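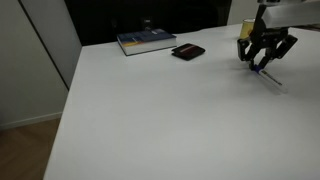

Unit 2: Lost Property and the Duty of the Finder

Wurkby College of Further Education
Reception and Front-of-House Services, Level 2
Handout revised April 14, 2018

2.1 Scope of the unit

Students are expected to know how an article left behind in a public building is received, recorded, stored and returned. The unit covers libraries, reading rooms and enquiry desks. Lost property on trains and buses is dealt with in Unit 5.

2.2 Terms

Lost: the owner has parted with the article by accident and does not know where it is.
Mislaid: the owner put the article down on purpose and then forgot it. A purse left on a counter is normally treated as mislaid.
Abandoned: the owner has given the article up and does not intend to come back for it.

The distinction matters in practice. A mislaid article should stay close to the place where it was found for the rest of the day, as the owner is likely to retrace his or her steps.
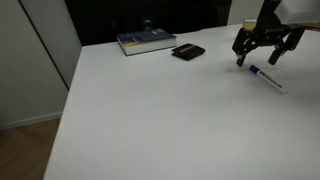 A lost article, on the other hand, should go to the central store at once, together with a completed slip.

2.3 Recording

The slip must state the place, the time and the finder's name. Describe the article in plain terms and keep back one detail, so that a claimant can be asked to supply it. Money is counted by two members of staff, both of whom sign. Bank cards are reported to the issuer and are never posted.

2.4 Case study: the Laltow reading rooms

The Laltow reading rooms took in almost 400 articles in one year, of which 54 were purses or wallets. Umbrellas and gloves were seldom claimed. Students should read the Laltow desk procedure -- copies are held in the Bindberg Building -- before the November seminar.

2.5 Written task

Draft a lost property procedure for a small public library. Maximum 1000 words, excluding the specimen slip. Hand in at the Venter Street office.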